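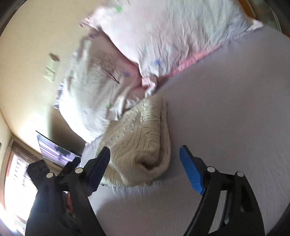 Gripper service, unit 8

These notes go with the hand-held grippers we run out of the Rostthorpe workshop. Hagos Tesfamariam does the mechanical work and Hiwot Tsegaye does the camera setup and keeps the log. Unit 8 is one of 11 Pimton grippers we look after, and it spends most of its time on bedding and other soft goods. Last updated 2024-03-21.

Pads

Black ribbed pad on the left finger, blue on the right. We keep the two colors on purpose, so that left and right are easy to tell apart when somebody goes through the recordings later. If you change one pad, put the same color back.

The teeth on the inner faces pick up lint, and cable-knit blankets are the worst for it. Brush along the ridges with a dry toothbrush, then wipe with a damp cloth. No solvent on the pads. Hagos tried it on a spare in December and the surface went tacky.

Linkage

White round pivot pins, two to a finger, through flat black plates. Open the jaws all the way before checking them. Hold the plates still with one hand and rock the fingertip sideways with the other. A little give is normal. If it clicks, pull the pin and look at the hole in the plate before you order anything – on the older units it was the plate that had worn.

Long fibers wind themselves around the pins between the layered plates. Tweezers will get most of it. For the rest, take the outer plate off and lay the parts down in order on a clean towel. Dry lubricant only, one drop per pin. Oil ends up on the sheets.

Camera view

With the jaws open, both pads should show in the lower part of the view with the work between them. Dark corners are normal with this lens. If one finger sits noticeably higher than the other, loosen the camera bracket, square it up and tighten it again.

Bright window light will wash out white covers and put glare on a finger. Hiwot locks the exposure on the sheet before starting, away from the window side. It doesn't save the brightest folds but it keeps the pads readable.

Log

Pads on this unit were last changed at 53 hours. Spare pads and pins are in the Alemneh drawer, second shelf. Write the hours on the card when you take one.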